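2025-03-29

Clinic workroom, file review for the Mustel hearing. Present: me, Reda Benkirane. Nawal Ait Ali joined by phone for the second half.

Started with the Mustel disclosure. The bundle as served has 344 pages. The index goes up to 344 as well, but the index and the pages stop agreeing at tab 2, where the custody record should be. Our copy has the front sheet of the custody record and then goes straight to the second interview summary. Reda checked the scanned set on Setus and found the same gap there, so it isn't our copying. Drafted a letter asking for the missing sheets. Nawal to sign it before it goes.

The first interview summary says the client was offered a solicitor and declined. The client's own account to us is that he asked for one and was told it would mean a longer wait. Without the custody record we can't say what was written down at the time. Left this as open in the chronology and marked it in red. Students should not tidy it into one version.

Chronology is now on its third draft. Reda has moved the shop receipt to before the bus journey, which fits the times on the statement from the shop assistant but not the statement from the driver. I have kept both in with the source beside each. If we go with the driver, the identification point gets weaker and we ought to know that now.

Moved on to closed files. 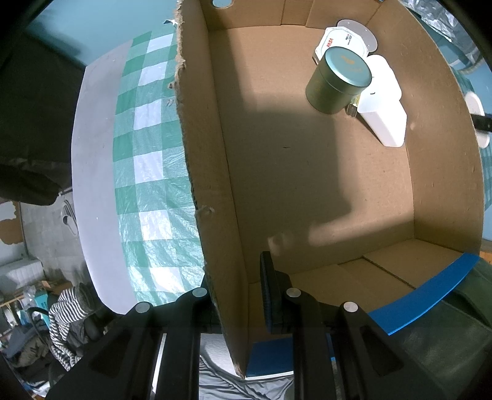 Cardboard box, torn along the upper rim of one wall.

Retention: the Namboodiri file was closed last September and has been sitting in the live cabinet since. Checked it against the closing list. Client care letter present, final advice letter present, signed authority present. The original birth certificate was still in the back pocket, which should have gone back to the client with the final letter. Logged it and put it in the safe. Reda will ring the client and ask whether she wants to collect it or have it posted by tracked mail.

Finholm is different. It's a sentence appeal and the file can't be closed until the written reasons are in. Put it back in the live cabinet and changed the label.

Nawal came on the phone at this point. Her notes:

The mitigation draft for Finholm is too long. She wants the background section cut to one page and the work history moved up. The letter from the employer is the best thing we have and it's buried on the fourth page. She also wants the probation report quoted in full where we rely on it, no paraphrase.

On Mustel, she is content with the letter but wants a date for reply put in. Agreed to ask for the sheets within 30 days and to raise it with the court if they don't come. She doesn't want an adjournment application drafted yet.

Supervision for new students: sessions stay at 90 minutes. The first part is for file notes, which are still uneven. Several have no time recorded and one doesn't say who was in the room. I'll put a good one and a poor one on Setus with the names taken out.

To do

Me: disclosure letter with the reply date added, send to Nawal. Sample file notes.
Reda: call to Namboodiri client. Shop and driver statements side by side on a single sheet.
Nawal: mark up Finholm mitigation, sign Mustel letter.

Safe key is back on the hook in the supervisor's office.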